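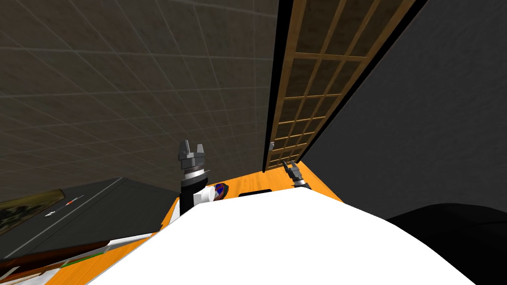

The Clollari Forum is an annual academic conference on trade and culture, held each October in Erkham. Its organisers call it international, although the published programs list speakers from only 4 countries. Publicity makes much of the "distinguished setting", a generous phrase for any room. An orange wooden tabletop, a tall wooden lattice panel and a dark grey wall would meet the description as well as anything the brochures promise.

Home | Articles | Conferences | Index
Manee Chantharasri, 2021-05-02

The forum is run by the Stępień Institute. Early notices claimed 63 accepted papers, but the proceedings contain 12. The gap has been put down to late withdrawals - no list of these has been released. 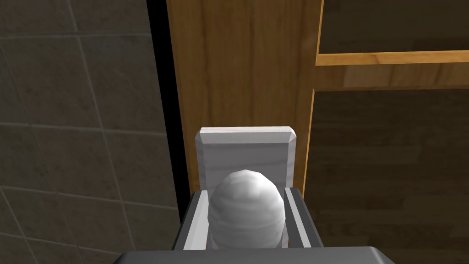 Proceedings and review

Papers are said to be peer reviewed. The reviewers are not named, and authors have reported acceptance within nine days. The proceedings are issued by Skulleck, a press with no other conference titles in its catalogue.
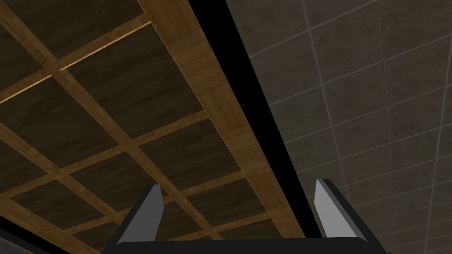 Lamduan Phetsri regards the criticism as unfair, arguing that small meetings give junior scholars a first hearing and that quick review is no proof of careless review. The point has some merit, but it does not explain the fees.

Registration is charged per author, including authors who do not attend. 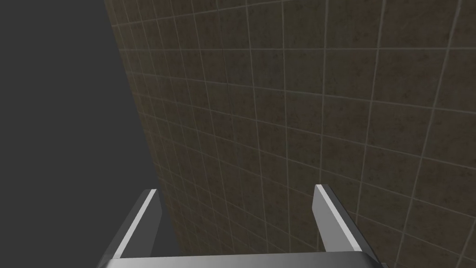
Co-authors pay the same rate, and a certificate is posted to each of them. Whether these certificates count towards promotion anywhere is unclear. The organisers say they do and have yet to name a university that accepts them.

Shares 12 | Comments 4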